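**Quiénes somos** (actualizado 9/18/22, falta revisar horarios de invierno)

Mendow. Escuela de encuadernación y reparación de libros. Calle Trusorgate, bajo y entreplanta. Timbre pequeño, el de la izquierda, el otro es de la gestoría y se enfadan.

Damos clase de coser, encolar, cortar, dorar un poco y sobre todo arreglar. Libros de texto reventados, biblias de familia, recetarios con manchas, algún misal, muchísimos tebeos. Incunables no. Si tienes un incunable llama a una biblioteca, por favor.

## De dónde venimos

Empezó Teodor Løken con una prensa de husillo comprada en un cierre de imprenta y una mesa coja. Padre noruego, madre de Teruel, acento de Teruel. Trabajaba de cajista y encuadernaba por las noches. Los primeros alumnos fueron tres y uno era su cuñado.

Después llegó el local de Trusorgate. Antes era una mercería, quedan los cajones. Los usamos para hilos, plegaderas, punzones, y hay uno que no abre desde que entramos. Pesa. No sabemos.

El nombre viene de un error en la primera factura de papel, ponía Mendow donde tenía que poner otra cosa, y como ya estaban las tarjetas a medio hacer se quedó.

## Qué enseñamos

Curso básico, en otoño y otra vez en primavera. Plegado, cosido a la española, lomo recto, tapa suelta. Sales con cuatro cuadernos y un libro reparado tuyo. El libro lo traes tú, mejor uno que no te duela.

Curso largo. Lomo redondo, cabezadas a mano, media piel, chiflado. El chiflado cuesta. Hay gente que llora con el chiflado, es normal, la piel se perdona poco y la cuchilla menos. Para entrar hay que haber hecho el básico o enseñarnos algo cosido por ti.

Papeles pintados: al engrudo y jaspeado en cubeta. Solo en July... perdón, julio (copiado de la web en inglés, ya lo cambio). En invierno el local está frío y los colores se hunden.

Reparación suelta, sin curso. Vienes con el libro, te sientas, te decimos por dónde. Se paga la tarde y el material aparte.

## Números, que siempre los pedís

- 173 alumnos el curso pasado, contando los que repiten
- 800 libros reparados en el taller abierto
- 2000 hojas de papel verjurado al año, más o menos bien aprovechadas
- 300 euros el curso básico, material incluido menos la plegadera

La plegadera cada uno la suya. De hueso o de teflón, da igual, pero tuya. Las de prestar acaban mordidas.

## Cómo trabajamos

Grupos pequeños. Ocho como mucho, en la entreplanta seis. Mesas altas, se trabaja de pie, trae zapato cómodo. Taburetes hay pero cojean todos del mismo lado.

Cola blanca de pH neutro y engrudo de almidón hecho en casa. Nada de cinta adhesiva. Nada. Si vienes con un libro lleno de celo te lo quitamos con paciencia y con calor, pero te lo vamos a decir varias veces. El papel se compra en Henach, que nos corta a fibra sin protestar, y la tela en Saha. Llevamos años con los dos y de momento no cambiamos, aunque Saha ya no trae el verde botella y lo echamos mucho de menos.

Fibra. Todo el primer día es fibra. El papel tiene un sentido, como la madera, y si encolas a contrafibra la tapa se te abarquilla y no hay peso que la arregle. Lo repetimos tanto que un grupo nos hizo camisetas. Estan en el armario, talla única, preguntad.

## Quién da clase

Teodor, los básicos y la reparación. Ya no hace dorado, la vista. El resto del equipo va rotando según el trimestre y sale en la hoja de inscripción, aquí no lo ponemos porque luego cambia y nadie actualiza la página (se nota, ¿no?).

Clases en español. Teodor puede explicar en noruego la parte de las cabezadas, con paciencia por las dos partes.

## Para apuntarse

Por correo o pasando por el local, tardes de martes a viernes. Por teléfono contestamos mal, tenemos las manos con cola. Se reserva con la mitad y la otra mitad el primer día. Si avisas con una semana se devuelve todo; con menos te guardamos plaza para el siguiente.

Menores a partir de doce, con la cizalla no. La cizalla la toca solo quien da la clase, esto no se negocia, tampoco con los que sois diseñadores gráficos y teneis una en casa.

Accesible el bajo. La entreplanta no, son once escalones y estrechos. Si lo necesitas, dínoslo al reservar y el grupo entero se hace abajo.

Aparcar, imposible. Autobús en la esquina. 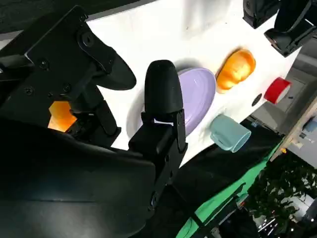
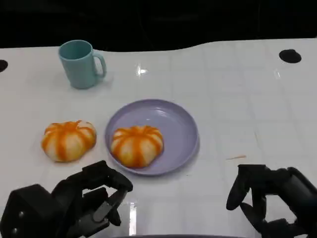
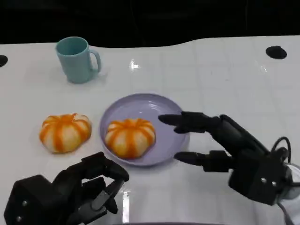 Henach nos escribió al ver el borrador de esta página: que lo de cortar a fibra sin protestar es mentira, que protestan siempre, lo que pasa es que por teléfono no se les oye con la guillotina en marcha. Y que el verjurado crema sube después de las navidades, así que quien quiera pliegos sueltos para el curso largo que los encargue antes y en una sola lista, por favor, que la última vez les llegaron cinco.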